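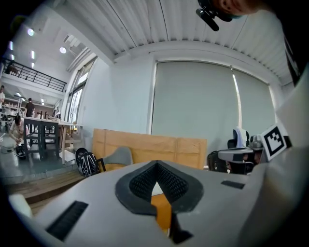 Do I have to calibrate both grippers before every recording?

Once at the start of each day is enough, as long as neither lens has been touched or taken off its mount. Toretti keeps the last good calibration for each gripper and loads it when you open a new session. If a lens has been knocked, run section 4.2 again for that gripper only.

4. Tracking two grippers at once

This is the section we most enjoyed writing. Up to now you have worked with a single gripper and a single path. With two, Toretti has to work out where each hand is in the room and where the hands are in relation to each other, and when the two paths lock together in the viewer for the first time it really is a lovely thing to see!

4.1 Before you start

You need a finished room map (section 3), two grippers with their markers fitted, and the tracking service running. The service shows a green dot in the top bar of the Toretti window. A grey dot means it has stopped, and you can start it again from Tools > Services.

Note: Marker numbers must be different on the two grippers. If you print your own sheets, use the page called "pair" in the Hamandale folder, where the numbers are already split into left and right sets.

4.2 Pairing

1. Open Session > New > Two hands.
2. Hold the left gripper still, with its marker facing the head camera, until its name turns solid in the side panel.
3. Do the same with the right gripper.
4. Bring the two together so that each lens can see the other gripper's marker. Move slowly. The bar at the bottom fills as Toretti gathers matched views, and it needs 80 of them.
5. When the bar is full, press Solve. On most laptops this takes a few seconds.
6. Look at the error value beside each name. Green is fine. Amber will work for large, simple movements. If either value is red, press Clear and go back to step 2.

Caution: Don't press Solve twice. The second solve starts from the result of the first, and if that was poor you'll get a worse one that looks very tidy on the screen.
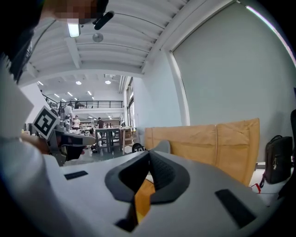 Once the pair is solved, give it a proper shake-out before you record anything you care about. Walk a slow loop, raise and lower each hand, cross your wrists, turn your back to the windows and then face them. Watch the two coloured trails in the viewer as you go. They should be smooth, with no sudden hops. A hop at the same place on every loop nearly always means that part of the room is thinly mapped, and adding a few more map views there (section 3.5) will usually cure it.

4.3 Recording

1. Choose a task name. Spaces are allowed now, hurrah.
2. Set the rate. The default of 50 samples a second suits most hand work.
3. Close both grippers fully, then open them fully. Toretti uses this movement to line up the clocks, so leave it in even when you're in a hurry.
4. Press Record, or use the long press on either trigger.
5. Do the task.
6. Close and open both grippers again, then stop.

Note: The viewer drops to a simple drawing while recording so that the computer can put its effort into saving. The full trails come back when you stop.

4.4 Lost markers

Toretti can carry a path across a short gap by using the motion sensors alone. The limit is set in Tracking > Bridge gaps, and it starts at 16 samples. You can raise it, and you'll see fewer breaks in the path, but the hand position drifts quickly once the markers are out of view. Gaps longer than the limit are marked with a hollow section in the timeline and left out of the export.

If you have more than 285 short gaps in one recording, the timeline groups them. Click a group to open it.

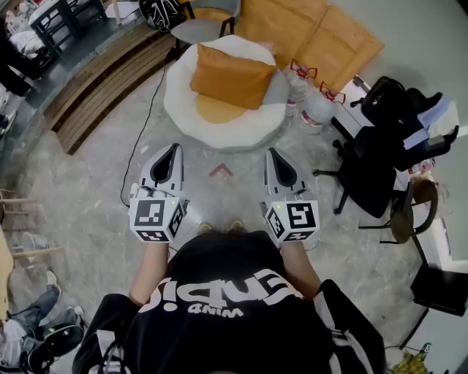
Josefien Nijs adds that the bridge limit is best left alone on the first day. She would sooner throw away a take with hollow sections in it than train on one where the left hand has quietly slid a few centimetres sideways, and she suggests sorting the session list by "longest gap" before exporting.

4.5 Checking the export

1. Select the takes you want and press Export > Planner format.
2. Open one of the new files in the Flallus viewer. Press play and check that left is left. (Swapped hands are the most common mistake in this whole section, and you can fix it with Edit > Swap sides, no need to record again.)
3. Turn on "distance between hands". The line should move smoothly, and should come back to nearly the same value whenever the grippers touch.
4. If the planner reports "unreachable pose", lower the table height in Robot > Workspace and check again before you blame the recording.

Tip: Keep the raw files. The May release includes a much better solver, and old takes can be run through it again with Session > Solve again. Thijs Mertens wrote the batch version, described in section 7.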